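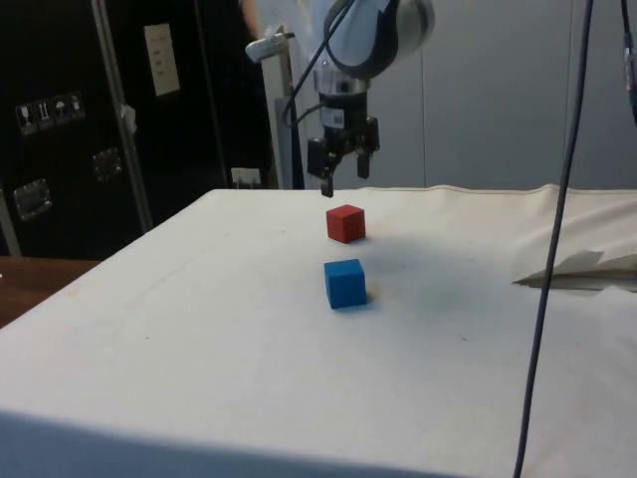 Second set of Kerunel blocks bought now, so thought I'd better write something. These are the little plain wooden cubes, one colour each, painted all over, no letters or numbers or animals on them. Bought from the Drustorport shop in Gilcombe in January, came in a cardboard tub with a push-on lid. I like how plain they are. Red and blue one behind the other on a white cloth, you can tell them apart from right across the room and that was most of what I wanted, my mum's eyes aren't good and she likes to join in. Bright but not that shouty plastic sort of bright.

Quick bit on what you get. 16 cubes in the small tub, that's the one I have two of now. There is a bigger one but it was out of stock both times and I didn't fancy waiting. Also a slip of paper with game ideas in four languages, lost mine inside a week, no great loss.

Size. Small. Smaller than I expected from the listing, where they'd got one sat on its own with nothing next to it. Fine for my two (five and seven), would not give them to a baby. The tub says the same thing in tiny print on the bottom, which is a daft place for it. Should be on the lid.

Finish is good. Edges taken off just enough that they don't dig in when you kneel on one, and you will kneel on one. Corners still proper corners though so they stack square. Tower of nine is the house record, on the kitchen floor. Paint is even on nearly all of them. One yellow in the first tub had a bare patch by a corner where I could see the grain, I emailed and Uwe Wiegand at the shop posted a new one out, no fuss, didn't even ask for the old one back. So now there's a spare yellow that lives in the car.

Do they chip? Bit. The first tub has been chucked about since January and the reds have gone worst, little pale nicks on the corners. Blues hardly at all, no idea why. Nothing flaking off or coming away on fingers. I wipe them with a damp cloth and leave them on the draining board. Did soak a few once by mistake (washing up bowl, don't ask) and they were alright after, maybe slightly rougher on one side.

Noise. On a bare table they are LOUD. Wood on wood, clack clack clack, at six in the morning. Put a cloth down. We use an old white sheet folded over the edge of the table and it's made all the difference, though it rucks up if they lean on it and then the towers go over and then there's tears. A thin blanket is too soft, tried that, nothing stands up straight. Felt might be the answer, haven't got round to it.

Compared with the Barros ones, as people always ask. My sister in law Ingeborg Eichhorn has those and swears by them. They're bigger and heavier and the box is lovely, wooden with a sliding lid, looks nice on a shelf. But they are varnished and slippy and I find they skate off each other if the table gets a nudge. Kerunel ones have a flatter sort of paint that grips better. Colours on the Barros are also more washed out, pinky red and a greeny blue, and with the lamp on in the evening my mum mixes up the blue and the green every time. No trouble with mine. If it's for a present and you want the wow when they open it, get Barros. If it's for actual playing get these.

What we do with them, mostly: towers, patterns (I set out red blue red blue and they have to carry it on), and a hiding game with one under a cup. The seven year old has started using them for sums, off her own bat, I take no credit. They also get used as shop money, dolls house furniture and something to do with a dragon that I wasn't allowed to know about.

Grumbles. The lid on the tub splits, both of mine have gone at the rim, I've moved the lot to a drawstring bag. No orange, which bothers the younger one a great deal. And you can't buy single colours, so if you lose a green its a whole new tub or a nice email to Uwe. Postage seemed steep for something that size as well, went and colected the second lot myself.

Would I buy again, well I did. Four stars, would be five with a decent lid.

Posted 2018-03-30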